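# Questions about guiding the arms by hand and by remote

Last update: 2018-06-23

We receive many of the same questions from people who come to record tasks with us for the Hukari project. I collected the answers on one page. The work is arranging small household things on and near a raised wooden shelf, with two arms.

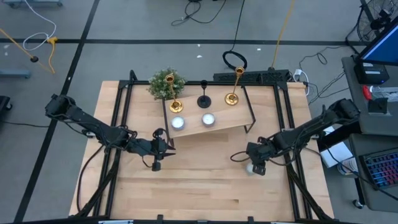
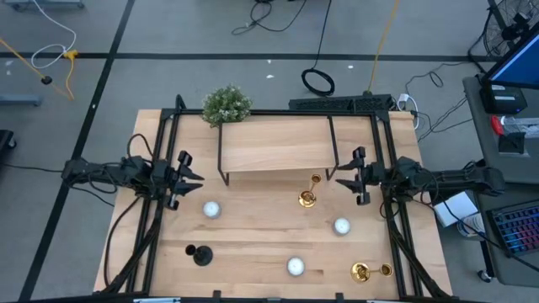
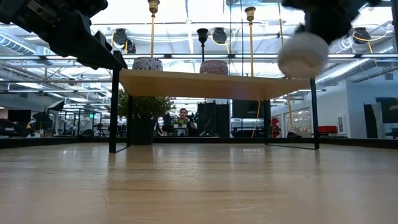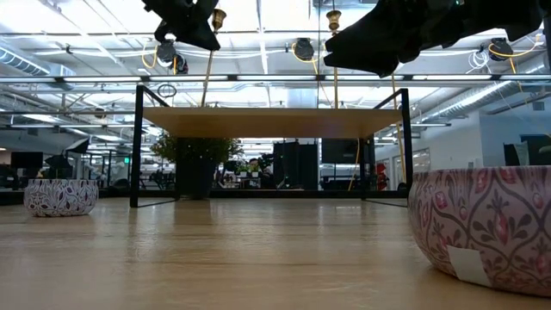 **Jolien Van Beek**
*Operator training, Brevent*

**Do I need experience with robots?**
No. Most new people need 44 practice runs before we keep their recordings. Teun Van Dijk sits next to you for the first eight.

**What is the difference between by hand and by remote?**
By hand means you hold the arm itself and move it through the task. By remote means you move the two handles at the operator desk and the arms follow. We use by hand only for teaching single poses. Full tasks are always by remote.

**Must I place the things in the same order each time?**
Please don't. If every person starts with the same candlestick, the robot learns the order and not the task. Change also where the things lie at the start.

**I dropped something. Should I stop?**
Continue, if you can pick it up again with the gripper. These recordings are useful for us - keep them and mark them "recovered". If it falls on the floor, press the pedal and start a new one.

**The soft ball slips or gets flat. What do I do?**
Close the gripper slowly and stop when the ball begins to change its shape. Candlesticks are easier to take by the stem than by the base.

**Can both arms move at the same time?**
Yes, but keep one of them quiet when the other is working over the shelf. The legs of the shelf are thin and it moves easily.

**How many recordings do you need?**
300 for each task, and 3,000 for the whole set. We want to finish in November.

**Who do I ask about a session?**
Aoife Madigan makes the schedule. For problems with the handles, write to Geert Prins.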